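Will it do the bathroom, though

My neighbour Knut Hollmann has a theory that everyone over forty is waiting for one particular machine. His is the one that empties the dishwasher. Mine would put things back in the cupboard under the sink, where the bottles live in a heap and have done since January.

I have been reading up on this, which is to say I have watched 51 clips of robots folding the same towel. They fold it very nicely. It takes them almost 15 minutes, and then somebody has to put it in the airing cupboard, and that somebody is still me.

What the clips skip is the dull end of the business. Before a machine can pick up a bottle, a person has to pick up a bottle, over and over, with a pair of grippers where their fingers ought to be. I find this cheering. All that money and cleverness, and it comes down to someone at a table with a bottle and a cardboard box.

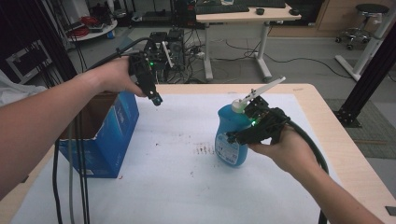

Dillden, 3/5/26

Look at the hands. Two arms, two black grippers, one blue bottle standing up between the fingers of the right-hand one, and the box open on the left. I could do that job in my sleep and frequently do it before coffee. With those things on my hands I'd have the bottle on the floor in seconds.

Which is roughly where I've got to on the big question. Can they do the chores yet? Some of them, slowly, if you clear the room first. Put a bottle on a big white sheet and I can believe in it. Put the same bottle behind the drain cleaner, on its side, with a sponge stuck to it, and I have my doubts.

Knut says the warehouses over at Mustton will get theirs long before we do, and he's probably right. Shelves are tidy. My cupboard has a pipe through it.

Meanwhile I did the cupboard myself on my knees. I found 3 bottles of the same limescale remover, all of them open.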